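Can a Machine Tidy the Bedroom Yet?
Ya-wen Lam trains home robots in simulated rooms at Prolirer, starting with a gray wall, a wood floor and a few furnishings. 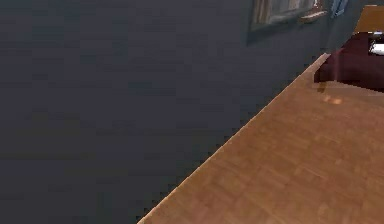
Where things stand

Ya-wen Lam came to Prolirer from a warehouse job at Elgate, where she worked on shelf-picking machines. Her group now tests household chores in rendered rooms before any of it goes near a real apartment.

"A warehouse is easy by comparison," she says. "The shelf is where it was last night. In a bedroom, the shirt could be anywhere, and it never has the same shape twice."

Last February the team ran 904 simulated tidying jobs. Picking up hard objects went well. Cloth did not. "Folding is still slow. Our best run on one towel took 18 minutes, and I would not have put that towel in my closet."

I asked whether the simulator makes things look better than they are. She says yes, on some days. "Floors are flat in there. My floor at home is not flat. You move the software to a real machine and it gets stuck on a rug."

Her colleague Jhair Zapata handles those real-world trials at a rented apartment on Utgate. Of the 13 chores on his list, he trusts the machine with 2: clearing a floor and carrying a laundry basket down a hallway.

"It will do those while I'm in the next room," he says. "Making a bed – no. I stand there with my hand on the stop button."

Neither would give me a date for a product. Lam expects shops to get there first, with restocking at night when the aisles are clear. At home, she still does her own laundry on Monday.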